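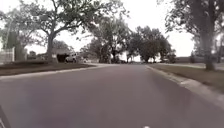
Posted by the Cesska service desk

Warranty returns assistant, Handholm

Cesska repairs Jerkico chargers and Najjar camera lights under the makers' guarantees. We need an assistant to book in returned items, check proof of purchase and tell customers whether a claim is covered.

You will join a team of 11 in the Handholm workshop. Training lasts 2 weeks, with a review after 3 months. Some lifting is involved - mostly boxed stock.

You should write clearly and be comfortable on the phone. Repair experience is useful but not required.

To apply, send a CV and a short covering letter to the service desk before the end of December.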